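Our group has spent most of the spring teaching a two-fingered arm to carry out small kitchen tasks, and I have been asked more than once to set down how the teaching is done. The present post concerns the demonstration stage only. Training and evaluation will be treated separately when the results are in order.

## Two ways of showing

We have used two methods. In the first, the operator takes hold of the arm and moves it through the task by hand, with the motors set to offer little resistance. In the second, the operator stands a short distance away and drives the arm with a handheld controller, watching the view from the wrist on a monitor.

Moving the arm by hand is quicker to learn. A new operator can produce an acceptable demonstration within the first hour, and the forces involved are felt directly. The difficulty is that a person's own arms and shoulders enter the wrist view, and the recordings then contain something that will be absent when the robot works alone. We lost a week of April to this problem before we accepted that the recordings could not be saved by trimming.

Remote control is slower at the start. Operators overshoot, correct, and overshoot again, and the first several attempts are generally discarded. After a few sessions the motion becomes steady, and the recordings contain what the robot itself will have available to it. For this reason we moved to remote control for all tasks involving a reach across furniture, and kept hand guidance for wiping and pouring, where the feel of contact matters a good deal.

The remote software is called Umell. It was written in house, and its principal merit is that it saves each attempt as a separate entry with the operator's initials and a short text field. The text field has proved more useful than we expected. An entry that reads "approached too low, recovered" can be found again; an entry with no note is seldom opened twice.

## What an operator is asked to do

Tamara Pîrvu drew up the operator instructions, and they have been revised only slightly. A session consists of 12 attempts at one task, followed by a break of 15 minutes. She had proposed longer sessions, and withdrew the proposal after reviewing her own late attempts, in which the approach became hurried and the grip was closed before the fingers were properly placed.

The operator is asked to move at an even pace and to pause briefly before closing the fingers. The pause gives a clear boundary between reaching and grasping. Where the pause is missing, the trained policy tends to close early, and a cup that ought to be lifted is pushed along the surface instead.

The operator is also asked to leave mistakes in the recording when they can be corrected. If the fingers come in at a poor angle, the arm should be backed away and brought in again. A recording that shows a recovery is of greater value to us than one more clean attempt. Mistakes that end the task, such as a dropped cup, are kept in a separate folder which we have named Lodness, after a remark in a meeting that I shall not repeat.

Finally, operators are asked to talk as little as possible during an attempt. Early on we encouraged them to describe their intentions aloud, and the descriptions were interesting, but the pace of the motion followed the pace of the speech.

## The matter of surroundings

There was some disagreement in the group over whether demonstrations should be recorded in a cleared space or in an ordinary one. The argument for clearing is that the data are easier to inspect, and that a failure can be traced to its cause with less effort. The argument against is that a policy trained in a cleared space has been taught very little about kitchens.

We tried the cleared space first. The arm performed well there and poorly elsewhere. A shiny tabletop was enough to disturb it, as was a second cup placed near the one it had been trained to lift. We have since adopted the practice of recording with household items left where they are, and of changing the location of the target between sessions while leaving the rest alone.

The white plastic table has been the most demanding surface so far. Its molded top has shallow grooves and throws back bright reflections, and one cup can partly hide another at the low angle from which the gripper approaches. Operators are instructed to take the nearer cup first, and to come in from the side if the fingers would otherwise touch the one behind.

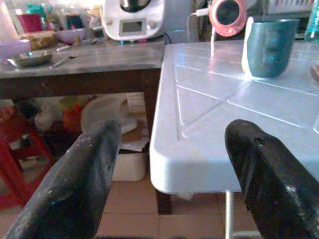
## Reviewing the recordings

Each recording is watched once by someone other than its operator. The reviewer marks the start of the reach, the closing of the fingers and the release, and may reject the attempt outright. On Tuesday we reviewed a full set from the table task and rejected 3 attempts, all of them for the same fault: the arm had been raised before the grip was secure.

The reviewer works from the wrist view alone. We had intended to provide a second view from across the room, and Ardeleanu, our small supplier of mounting hardware, had prepared a bracket for it. In trials the second view led reviewers to judge by what they could see from outside, and to pass attempts in which the target had been hidden from the wrist for most of the reach. The bracket is in a drawer.

Disagreements between operator and reviewer are settled by the reviewer. This rule was not popular when it was introduced. It has saved a considerable amount of time.

## Matters outstanding

The controller remains a source of complaint. Its trigger closes the fingers at a fixed rate, and operators with experience of hand guidance find this crude. A replacement with a proportional trigger is being assembled under the name Zarkel, and five operators have agreed to repeat the table task with it so that the two sets of recordings may be compared.

We have also to decide how demonstrations from different operators should be mixed. Individual styles are plain to see in the data: one operator always approaches from the left, another raises the arm well clear before crossing the table. At present all accepted recordings are given equal weight. Ms. Pîrvu has suggested grouping them by direction of approach, and I expect to report on that once the comparison of controllers is complete.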